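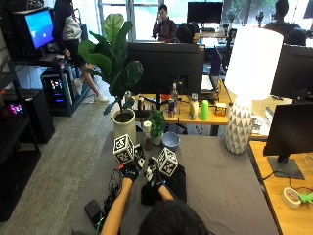
Do salon shampoos earn their price? Project report, February 2020

Our group doubted it from the start. Gavmont, a salon near campus, sells a repair shampoo called Bistum and says hair feels "renewed" after six washes. We compared it with Halim, a cheap bottle from the grocery store. Neither label says how "renewed" was measured.

We asked 19 students to use one shampoo for six washes, then the other, from plain bottles. After each they scored softness, shine and tangles.
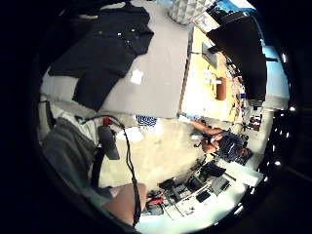 Dark shirt laid flat, with buttons at the front.

The scores were close. Bistum did a little better on tangles and a little worse on shine. Most people could not say which bottle was the expensive one – and several who were sure got it wrong.

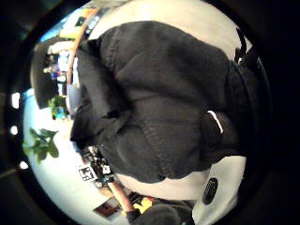
LIMITS OF THE STUDY

Scores like these are opinions. Several people dyed their hair in the middle of the test, and we kept them in, which we probably should not have done. The Bistum leaflet mentions a trial with over 1,000 users, but we could not find it published anywhere. Until we can read it, we would buy Halim.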